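Subject: Re: [laundry-room] Proposal: swap the coin machines for the "smart" ones
From: Abdelilah Belkadi
Date: 18/08/2021

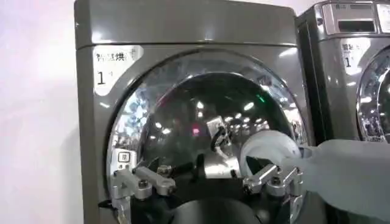 Gray dryer with the "智能烘" (smart drying) sticker, next to its matching neighbor.

Tarek Ghoneim wrote:

> Hi all,
>
> Following up on the June meeting. I went through the Clalholm offer again and I think we should take it. They replace everything in the basement with sensor models. The dryer measures the moisture in the load and stops by itself when the clothes are done, so no more paying for a full cycle to dry two T-shirts. Clalholm says this cuts energy use by 29 percent. We also get the phone app, so you can see from your apartment if a machine is free.
>
> The contract is 6 years, maintenance included. Price per load would go up a little but people will run fewer loads, so it should even out.
>
> If there are no serious objections I'd like to tell them yes by the end of the month.
>
> Tarek

Tarek, thanks for doing the reading. I do have objections, and I'll let you decide if they are serious.

First the 29 percent. Compared to what? I read the brochure twice and there is no footnote. If they mean a sensor dryer against an old timer dryer that somebody always sets to the maximum, fine, I believe it. But we have the short setting on ours and most people on my floor use it. I'd like to see the number for a building where people already stop the dryer when the clothes are dry. My guess is that it gets a lot smaller, and a guess is all I have, which is the same as what Clalholm has given us.

Second, "smart" is a word on a sticker. Moisture sensors in dryers are old. As far as I understand it there are usually a couple of metal strips inside the drum, and wet cloth touching them closes a circuit. It works well enough on a normal mixed load. It works badly on one small item that never touches the strips, and it works badly on a duvet, where the outside is dry and the middle is still soaked. Dryer sheets can leave a film on the strips too, and then the thing gets confused until somebody wipes it down. Who wipes it down? I looked for that in "maintenance included" and found a visit when a fault is reported. A dirty strip isn't a fault. The machine just stops early, you take out damp jeans, and you pay again.

Which brings me to the price. "It should even out" is carrying a lot of weight in your message. Under the offer we pay per start, whatever the sensor decides. If it stops after half the time, we have paid for the whole thing and Clalholm hasn't even bought the electricity, because that comes off our meter. I'm happy to be corrected here, I may have misread the second page. But if I have it right, a short cycle saves the building some power and saves the person standing there nothing.

Third, the app. I tried the one from Geltura when my sister's building had it. It wanted a phone number, a top-up in fixed amounts and permission to know where I was – in a basement, with no signal. The balance left on it when she moved out is still there, I suppose. Mrs. Stoyanova on the ground floor doesn't have a smartphone and shouldn't need one to wash towels. If we go ahead I want a card or coin option in writing, on every machine.

Fourth, 6 years. The Stidness machines we own are noisy and ugly and I have complained about them on this list myself, so please don't dig that up. But they are paid for, and when the left one quit last winter it was a belt. Under the new contract we own nothing at the end, and the offer doesn't say who pays for taking the machines away.

I'd also like to know if anyone has looked at the vent. Long drying times are very often a duct full of lint, and a new dryer on a clogged duct will be slow and hot like the old one. I can't find a record of ours ever being cleaned. That seems like the cheap thing to try before we sign anything.

So here is what I'd ask for before a yes:

- the source of the 29 percent, with the comparison model
- price per minute, or at least a lower price for short cycles
- payment without a phone
- sensor cleaning listed as part of regular service, with how often
- a way out after 3 years
- who removes the machines, and at whose cost

And separately, a quote for cleaning the duct. I'll call around for that one myself this week.

If Clalholm answers all of it sensibly I'll vote for it – I'm not attached to the old machines. I just don't want us signing because of the word "smart". Tarek, can you forward me the full contract? What I have is the offer and the brochure, and the offer keeps pointing to an annex that wasn't attached.

Abdelilah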